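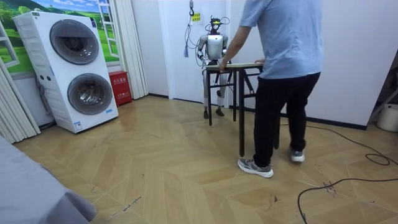
Pendau Shared-Load Controller
Research add-on for full-size humanoids

Overview
Pendau lets a legged robot and a person handle the same piece of furniture without either of them having to apologize. The method came out of Soledad Marín's work at Robles on guessing what a human partner wants from nothing more than the push and pull at the robot's wrists. No voice commands, no buttons. People are bad at announcing that they're about to turn left anyway.

How it works
The controller reads wrist forces, makes a guess about where the table is headed, and updates that guess 30 times a second. If the guess is poor, the arms go soft and the robot waits. We recommend the same policy to movers.

Results
Folding table, 10 pairs of partners, furnished room. Pendau needed around 17 seconds less per carry than our old leader-follower controller, Perik. Doorways remain a weak point. Julián Carrasco has asked us to mention stairs, so: no stairs.

In the package
Controller software, one license
Calibration routine for 2 wrist sensors (sensors sold separately)
Florside furniture models: tables, benches, one stubborn bookcase
Carrasco's tuning notes, lightly edited for language

Requirements
Torque-controlled arms, an overhead safety tether, and a partner in closed shoes.

Availability
Ships to labs from August. Ask for the academic price before ordering; we won't bring it up.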